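Print this article | E-mail this article

The folding cell at Lencho was out of service for 62 hours in July, and Mekdes Gebru thinks it should have been stopped sooner.

Gebru runs the line at the garment finishing shop, where two arms fold pants and shirts before they go to bagging. The fault was in the left arm. Its grip force reading had drifted, so the controller believed it was holding cloth gently when it was pulling hard.

"We saw it first on the elastic waists," she said. "The arm would gather the band, pull, and keep pulling. On a flat hem you would hardly notice. On elastic you get a stitch popping here and there, and people blamed the sewing."

Inspection pulled 341 pairs with broken waistband stitching before anyone checked the arm. The batch was 1,776 pairs. Gebru signed off on two of those shifts herself.

The safety problem came later. At 4:20 in the afternoon an operator reached in to free a snagged cuff, and the arm closed on his glove. He pulled his hand out of the glove and was not hurt. The light curtain had tripped as it should, but the gripper was set to hold its last command during a stop, and its last command was to close.

"That setting came with the Muvik controller and we left it alone," Gebru said. "It makes sense if you're carrying something heavy. We carry pants."

The grippers now open on any stop. A technician from Prultwood replaced the force sensor and its cable, which had worn through at the wrist - the likely cause of the drift, though the report leaves it open. The arm is also checked against a spring scale at the start of each shift.

Gebru restarted with 3 test garments, folded over and over at half speed.

"I wanted elastic, because elastic is where it went wrong. You fold it, you open it up, you look at every stitch in the band, you fold it again. It's slow, and I'd keep doing it even if the sensor was perfect.

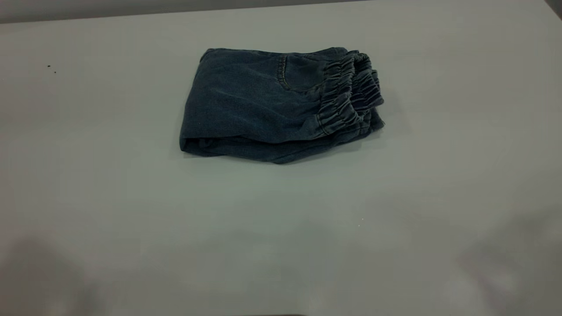
"The other thing I changed is who can stop the cell. It used to be the shift lead. Now it's anybody, and they don't fill out a form until after."

Comments (3)

bullutia_fan: We had the same hold-on-stop setting on our Bullutia cell. Checked it this morning and changed it.

R.T.: Was the glove cut resistant? Ours are too tight to slip out of.

hemline: I sew waistbands. Thank you for saying it wasn't the sewing.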